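Startseite Lehre Skripte Labor Kontakt Suche

Praktikum Handhabungstechnik
Handout 6: Greifer und Kamera am Handgelenk im Vergleich

Betreuung: Hidayah Teoh, Teguh Sinaga
Stand: 21. Mai 2023

1. Aufgabe

In den Versuchen 4 und 5 wurde der Arm mit Einzelteilen auf ebener Fläche betrieben. In Versuch 6 geht es um Eingriffe in ein offenes Gerät. Untersucht wird, welcher der beiden vorhandenen Greifer sich für Arbeiten in der Nähe der Hauptplatine eignet und wie viel die Kamera am Greifer dabei noch sieht. Jede Gruppe führt dieselbe Reihe mit beiden Greifern durch und wertet sie getrennt aus.

Die Steuerung bleibt bei allen Messungen dieselbe (Tjoa, Konfiguration vom Februar). Wer in Versuch 5 eigene Beschleunigungswerte eingetragen hat, setzt sie vorher zurück.

2. Greifer

Greifer A (Jikwood): parallele Backen, breite Auflage, Öffnungsweite 90 mm. Hält Bauteile mit glatten Flächen sicher, braucht seitlich aber viel Platz. In Gehäusen mit Laufwerkskäfig stößt er bei schräger Anfahrt an.

Greifer B (Fullmont): schmale, dünne Finger, Öffnungsweite 77 mm. Kommt zwischen Bauteile, die dicht stehen. Die Finger biegen sich bei seitlicher Last durch, die Spitze steht dann nicht mehr dort, wo die Steuerung sie vermutet. Hakim Liew hat diese Abweichung im letzten Durchgang mit der Messuhr aufgenommen, die Tabelle hängt neben dem Schaltschrank.

Beim Wechsel zwischen A und B muss der Werkzeugmittelpunkt neu eingelernt werden. Das gilt auch dann, wenn derselbe Greifer ab- und wieder angeschraubt wurde. Ein gespeicherter Wert von der Vorgruppe wird nicht übernommen.

3. Kamera

Zwei Kamerapositionen werden verglichen:

K1: Modul seitlich am Greifer. Bewegt sich mit, sieht die Fingerspitze aus kurzer Entfernung. Bei steiler Anfahrt verdeckt der eigene Finger einen Teil des Ziels.

K2: feste Kamera neben dem Arbeitsbereich. Überblick über Gerät und Arm, dafür wenig Auflösung am Zielpunkt. Der Arm selbst schiebt sich je nach Stellung vor das Gehäuse.

Für K1 ist nach jedem Greiferwechsel die Hand-Auge-Kalibrierung zu wiederholen. Das Kalibriermuster liegt in der oberen Schublade. Bitte flach zurücklegen - die Knicke im alten Muster haben uns im Wintersemester einen ganzen Nachmittag gekostet.

4. Ablauf

Vor dem Start Netzkabel am Prüfling abziehen und den Einschaltknopf einmal drücken. Gehäuse auf die Seite legen, Seitenblech abnehmen, Not-Halt prüfen.

a) Anfahrt auf die Referenzhöhe 145 mm über der Hauptplatine. Geschwindigkeit auf Stufe 2.
b) Senkrecht absenken bis kurz über den vorgegebenen Punkt, anhalten, Bild von K1 und K2 speichern.
c) Versatz der Fingerspitze zum Zielpunkt in beiden Bildern bestimmen und eintragen.
d) Zurück auf Referenzhöhe, Handgelenk drehen, b) und c) wiederholen.
e) Greifer wechseln, neu einlernen, ganze Reihe von vorn.

Zielpunkte sind der Rand des Prozessorsockels, ein SATA-Stecker und die Halterung der Festplatte. Der Sockel ist der schwierigste Punkt: Um ihn herum stehen Kondensatoren, und wer zu tief fährt, drückt sie um. Die Kontakte im Sockel werden nicht berührt. Beim SATA-Stecker wird nur angefahren, nicht gezogen. Das Ziehen folgt in Versuch 7.

Lose Kabelbündel im Gehäuse sind vor Beginn so zu legen, dass sie nicht in den Weg des Arms geraten. Ihre Lage wird im Protokoll skizziert, sonst lassen sich die beiden Reihen schlecht vergleichen.

5. Anfahrt auf den Sockel 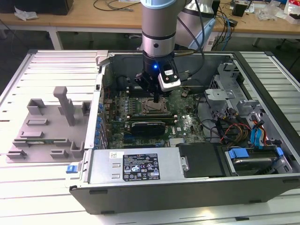 Lesezeit: 4 Minuten

Der schmale schwarze Finger reicht bis dicht über den Bereich am Sockelrahmen mit den Bauteilen ringsum. Das Kameramodul sitzt seitlich am Greifer, sein Blickwinkel ist also gegenüber der Fingerachse versetzt. Diesen Versatz bei der Auswertung von K1 berücksichtigen und nicht einfach die Bildmitte als Zielpunkt nehmen.

Für die Wahl der Drehlage ist der Laufwerkskäfig maßgebend. Liegt er rechts, wird das Handgelenk so gedreht, dass der breitere Teil des Werkzeugs zur freien Seite zeigt. Auch eine eingesteckte Grafikkarte engt den Raum am Sockel ein. Sie bleibt in diesem Versuch trotzdem im Gerät.

6. Auswertung

Je Greifer eine Tabelle mit Zielpunkt, Drehlage, Versatz nach K1, Versatz nach K2 und Bemerkung. Unter Bemerkung gehören Berührungen, Verdeckungen und abgebrochene Anfahrten. Abgebrochene Anfahrten zählen mit und werden nicht durch eine spätere, bessere Messung ersetzt.

Zu beantworten sind außerdem:

- Bei welchem Zielpunkt unterscheiden sich A und B am deutlichsten?
- Wo liefert K2 den brauchbareren Wert, und woran liegt das?
- Lässt sich die Durchbiegung bei B aus den Bildern von K1 erkennen?

Triin Stankevičius hat in ihrer Studienarbeit ähnliche Messungen mit der Vorrichtung aus Flillanthorpe gemacht. Die Arbeit liegt im Labor aus und darf zitiert werden, die Zahlen sind wegen der anderen Aufspannung aber nicht direkt übertragbar.

7. Abgabe

Ein Protokoll pro Gruppe, höchstens acht Seiten ohne Anhang. Rohbilder mit abgeben, Dateiname aus Gruppe, Greifer, Zielpunkt und laufender Nummer. Fragen zur Kalibrierung an Wulan Gunawan, Fragen zur Bewertung an Hidayah Teoh. Bei Kollisionen den Arm stehen lassen und Teguh Sinaga holen, auch wenn äußerlich nichts beschädigt ist.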